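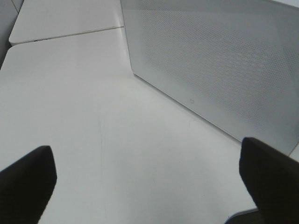 Our robotics club at Aststead has 3,314 dollars left in this year's budget, and there is a push to spend most of it on a competition kit. I think we should keep it for the work the students have already started.

The competition is fine. My son did it for two years and learned to bolt parts together quickly. The field is the same every time, though, and the kit's maker has already solved the hard parts. By November most teams have copied the same design.

The Droketti project is slower. The group is programming an arm to do kitchen jobs, and the first job on their list is a microwave door. It sounds small until you try to write it down as a set of moves. The arm has to come in at the right height, meet the door at the right spot and follow it through its swing.

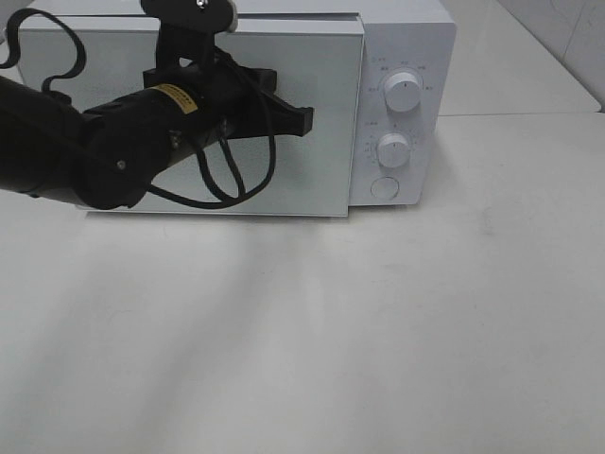 Students have to decide what counts as finished. Is a door open when it comes off the latch, or when a plate fits through? They argued over that for most of a Sunday, and I would pay for more afternoons like it.

Parents have told me there is no trophy at the end and nothing to show a university. A decent logbook is something to show. Two of ours have kept one since the start, failed runs included.

The kit costs 1,986 dollars before travel. Spare cables and a motor for the arm would come to 200. I'll be voting for the cables and the motor.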